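Prendis settles on direct listing after dropping bank-led float

Prendis, the payments software company, plans to list its shares in November without raising new money. Its finance director spoke to us about the mechanics of the listing, the price reference and the treatment of staff shares.

The company first considered a conventional offering underwritten by McIver. That plan was dropped in the spring. "The fee was one part of it," the finance director said. "The larger part was the discount to the opening price. We have 18 months of cash and no use for the proceeds that would justify it."

In a direct listing, existing holders sell straight to the market and no new shares are issued. Prendis has appointed Brurkonance as adviser, with a narrower role than an underwriter would have. It will consult the market maker on the opening auction but will not buy or place stock.

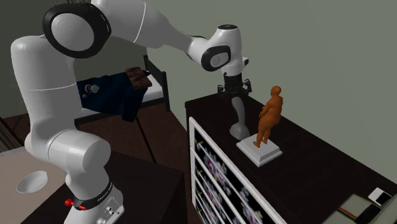 On price, the company will publish a reference figure the evening before trading. It will be drawn from private sales over the previous 12 months, weighted by volume. "It is not an offer price and nobody is bound to deal at it," the finance director said. "Two of those sales were small and we have said so in the prospectus."

Staff hold 30 per cent of the ordinary shares. There is no general lock-up, though directors have agreed not to sell for 40 trading days. The largest outside holder, Komari, has given no such undertaking.

Asked whether that left the shares open to a heavy first day, the finance director said supply was the purpose of the method. "If holders want to sell, the auction needs to know it. A lock-up moves the same selling to a later date."

Prendis expects to report quarterly from the first full period after admission. Guidance will cover revenue and operating margin only.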